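4.2 Quiet accommodation at the Jirstead crossing

The formal position of the Holanda government after the change of power in Lavance was that it neither recognized the new administration nor intended to. In practice, officials on the Holanda side of the border began dealing with their new counterparts within nine days. This section looks at how that was explained to the public at home, and at what local officials understood the policy to be.

We worked from two bodies of material. The first is a set of 647 items from state and semi-official outlets, coded by hand for the terms used to describe the new authorities. The second is a set of interviews with customs staff, traders and district officials in Jirstead and Zisley, the two towns that handle nearly all of the overland trade.

The change in wording is easy to date. Until November the outlets used "armed groups" and "the insurgents" almost without exception. By the end of the month "the authorities in Lavance" had become the usual term, and "the new government" had begun to appear in business coverage, though never on the front page. No item in the set announces or discusses the change. Hidayat reads this kind of drift as a sign of central instruction. We are less sure. The business pages moved first, and the editors we spoke to said they had taken the phrase from the chamber of commerce, whose members needed a name to put on their forms.

Three themes recur in the coverage after November. One is that Holanda had never sent troops across the border and so had nothing to withdraw. Another is that the new authorities had promised not to shelter groups hostile to Holanda. The third, which grew in weight through the winter, is that trade had kept moving while other neighbors closed their gates. The promise on hostile groups is usually credited to a spokesman, and its limits are not examined. Five items mention that a similar promise had been made and broken under the earlier administration; all five come from the same regional weekly in Zisley.

Local officials described the policy in narrower terms. They had been told to stamp papers issued by the new authorities but to keep the old country code in the register. Several took this to mean that recognition was coming. Others thought it meant only that the ministry did not want to be asked. A district officer in Zisley said he had requested written guidance and received a copy of the existing trade rules.

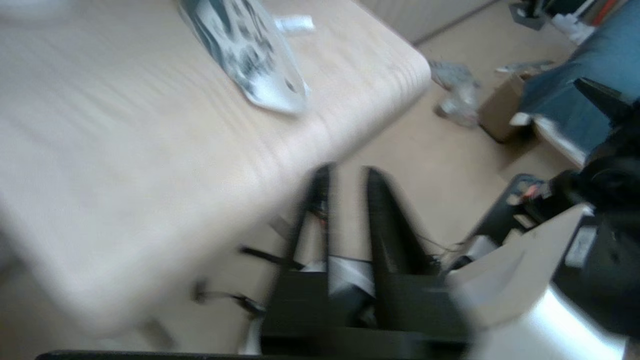 Figure 5. Tabletop and gripper.

Ikhsan Wibisono argued, when we presented an early version of this section, that we were giving too much weight to the register. In his view the old code stayed because changing it would have required a vote in the assembly, and the ministry would have lost that vote. He added that the traders' own account, in which the border simply reopened and everyone went back to work, was probably closer to how the decision had been made.

We accept the point about the assembly, which two of our interviews support. It does not settle why the code was still in use after the assembly's term had ended and the ministry could have changed it by order. Fakhoury and Goh report a similar delay in their work on air freight, where it lasted well beyond the first exchange of envoys. Section 4.3 takes up the security promise and the way it was handled in talks between the two interior ministries.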